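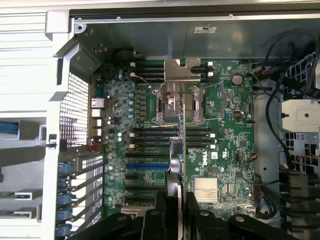

Site Visits

Wirkport Ferry Terminal: Open House Notes

2021-03-09

The Hondgate crossing runs between Wirkport and Hondgate with two vessels on a fixed timetable. The operator, Aguiar, opened the Wirkport terminal and one vessel to visitors for the morning.

The tour began at the ramp. The linkspan is raised and lowered by hydraulic cylinders and follows the tide without staff input — an operator steps in only during loading. Foot passengers use a separate covered walkway on the upstream side.

The vessel on show was the Donden. It is certified for 314 passengers in winter and 425 in summer, when the upper deck is open. Bicycles go aft on the main deck, in racks bolted to the bulkhead. Visitors were allowed on the bridge but not in the engine room.
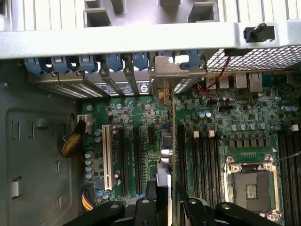 Ticketing and Access

Tickets are sold at machines in the waiting hall and checked at the gate. Transfers from the city bus are valid until the next departure. The gates are wide enough for wheelchairs and cargo bikes. The path from the bus stop is still gravel; paving is planned for May.

Parking at the terminal is short-term only.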